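밤에 켜 두는 불

글: Oluf Snorradóttir

한국에서 처음 살았던 방에는 천장 한가운데에 등이 하나 있었습니다. 하얗고 네모난 등이었고, 스위치를 누르면 방 전체가 한 번에 밝아졌습니다. 저는 그 빛 아래에서 밥을 먹고 공부를 하고 잠을 잘 준비를 했습니다. 저녁 여덟 시와 오후 두 시가 같은 색이었습니다. 이상하게 잠이 오지 않는 날이 많았는데, 그때는 제가 외국 생활에 긴장해서 그렇다고 생각했습니다.

제가 자란 마을은 겨울에 해가 아주 짧습니다. 그래서 집집마다 작은 등을 여러 개 켭니다. 창가에 하나, 식탁에 하나, 책을 읽는 의자 옆에 하나. 우리 어머니는 천장의 등을 청소할 때만 켰습니다. 손님이 왔을 때 천장 등을 켜면 손님에게 이제 집에 가라고 말하는 것과 비슷했습니다.

한국 친구들의 집에 가 보고 저는 반대의 습관을 배웠습니다. 어두운 방에 앉아 있으면 친구 어머니가 오셔서 “눈 나빠진다” 하시고 불을 환하게 켜 주셨습니다. 그것은 따뜻한 마음이었습니다. 밝은 집은 부지런한 집이고, 손님을 잘 대접하는 집이라고 하셨습니다. 저는 그 말씀을 지금도 좋아합니다. 다만 밤 열 시에는 조금 힘들었습니다.

켈빈이라는 숫자

지난 4월에 조명 가게 Pemwood를 찾아갔습니다. 골목 안쪽에 있는 가게인데, 입구에 전구를 켜 볼 수 있는 작은 선반이 있습니다. 주인은 저에게 전구 두 개를 나란히 켜서 보여 주었습니다. 하나는 3000켈빈이고 다른 하나는 한국 아파트에서 흔히 보는 하얀빛이었습니다. 숫자가 낮을수록 빛이 노랗다고 합니다. 저는 오랫동안 그 숫자가 밝기인 줄 알았습니다. 부끄럽지만 그래서 전구를 여러 번 잘못 샀습니다.

주인의 말로는 손님들이 제일 많이 후회하는 것은 색이고, 그다음은 위치입니다. 예쁜 스탠드를 사서 소파 뒤에 놓으면 머리 그림자가 책 위에 떨어집니다. 빛은 어깨보다 조금 앞에서 와야 편하고, 앉았을 때 전구가 눈에 직접 보이지 않아야 합니다. 저는 그 자리에서 의자를 빌려 앉아 보고 고개를 여러 번 움직여 보았습니다.

해외에서 가져온 등을 쓰는 분은 전압도 확인해야 합니다. 한국은 220볼트입니다. 제 친구 한 명은 여행지에서 산 등을 그냥 꽂았다가 전구를 하나 잃었습니다. 다행히 전구만 잃었습니다.

낮은 곳에 놓는 등

요즘 제가 관심을 가지는 것은 낮은 등입니다. 바닥이나 낮은 탁자에 놓는, 갓이 넓지 않은 등 말입니다. 저녁에 좌식으로 앉는 집에서는 이런 등이 잘 어울립니다. 사람의 시선이 낮으니까 빛도 낮은 곳에 있으면 방이 조용해집니다. 카페 Trallham에서는 해가 지면 천장의 등을 모두 끄고 탁자마다 작은 등만 남겨 둡니다. 처음 온 손님은 메뉴를 읽기가 어렵다고 불평하지만, 30분쯤 지나면 목소리가 작아진다고 직원이 말했습니다.

탁자의 재료도 생각해야 합니다. 나무 탁자는 빛을 부드럽게 받습니다. 유리 탁자는 빛이 아래로 지나가고 바닥까지 보여서, 작은 방에서는 시원한 느낌이 있습니다. 그 대신 유리에는 전구가 비칠 수 있으니 등을 가장자리 쪽에 두고, 앉아서 한 번 확인하는 것이 좋습니다. 상자 모양의 하얀 등은 어느 쪽 탁자에도 무난합니다. 천을 한 장 접어 함께 두면 유리의 차가운 느낌도 조금 줄어듭니다. 천은 등에서 떨어진 쪽에 놓으세요.

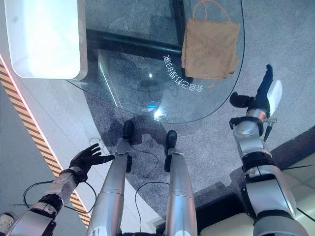
끄는 순서

불을 켜는 방법에 대한 글은 많은데 끄는 방법에 대한 글은 적습니다. 저는 저녁을 먹고 나면 부엌의 밝은 등을 먼저 끕니다. 설거지가 남아 있으면 끄지 못하기 때문에 설거지도 빨리 하게 되었습니다. 그다음에 거실의 천장 등을 끄고, 낮은 등만 켜 둔 채로 전화를 하거나 빨래를 갭니다. 마지막 등은 침대에서 손이 닿는 곳에 있습니다.

남편은 처음에 이것을 답답해했습니다. 양말 색을 구별할 수 없다고 했습니다. 그래서 옷장 안에 작은 등을 하나 달아 주었고, 우리는 더 이상 양말 때문에 싸우지 않습니다. 거실의 천장 등은 지금도 그대로 있습니다. 시어머니가 오시는 날에는 제가 먼저 가서 환하게 켭니다.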